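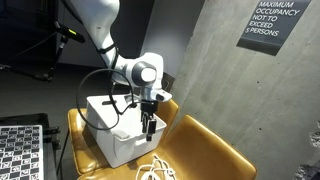
A whole album, start to finish: Bilal Zoubi on listening together

Bilal Zoubi can't remember when he stopped hearing the second half of records. "I'd put something on, I'd cook, I'd get a message, and then it was over," he says. "I owned albums for years and couldn't have hummed you the last song!"

So he started Nitus, a listening club that meets every Wednesday evening and does one thing: plays an album all the way through, in order, with the phones put away. It began in his kitchen with two friends and a pot of lentil soup. The mailing list now has nearly 73 names on it, and on a good night every seat goes.

I went in February, expecting to fidget, and I did for the first few songs. Then something settled. By the time the slow track came (the one I'd always skipped at home) I was leaning forward, and I noticed a little organ part I would have sworn wasn't on my copy. I went home and checked, and of course it was.

Zoubi laughs when I tell him this. He hears it a lot. "Everyone has a track like that. You skip it when you're nineteen and then you've decided about it forever." 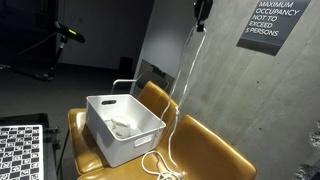 Headphones in a white bin, on one of the tan leather chairs.

Most nights the music comes through speakers, but once a month there is a headphone night, and he talks about these with real delight. "It's so strange and so lovely. The room is silent, and then somebody across from you smiles and you know exactly which bar they're on."

The choosing goes by turns. Whoever picks the album gets to talk for three minutes before it starts, and no longer, a rule Zoubi made after his own introduction to a Truderari record ran almost as long as the first side. "I had notes," he says. "I had a family tree of the band. People were very kind."

There are few other rules. You can close your eyes, you can knit, you can lie on the floor if there's space. Leaving early is fine too. He'd like people to hold off on talking until the last song has faded, and then there's tea and everyone talks at once – about the drums, or a bad rhyme, or the summer they first heard it. The loudest argument so far was over Geagea, whose long middle section had one half of the room in tears and the other half looking at the ceiling.

"I was looking at the ceiling," Zoubi admits. "But I've played it maybe 9 times since. I still don't love it. I know it really well, though, and I think that's worth something."

He is careful about one thing, and that is making anyone feel they have to know music to come. He doesn't read it himself. He failed at the trumpet as a boy and sings, by his own account, like a gate.
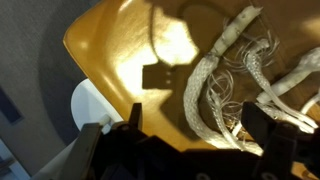
One member told me that the talking afterward is the part worth coming out for, and that the album could be almost anything. Zoubi takes this well, but he won't have it. "No, no, the album first! The talk is good because we all just heard the same thing. Try it with a different record in everybody's head and it's only chat."

Next up is Jovis, picked by a newcomer who has never heard it and chose it for the name. Zoubi hasn't heard it either, and he's promised not to look it up before he gets there. Doors open at seven, and you should bring your own mug.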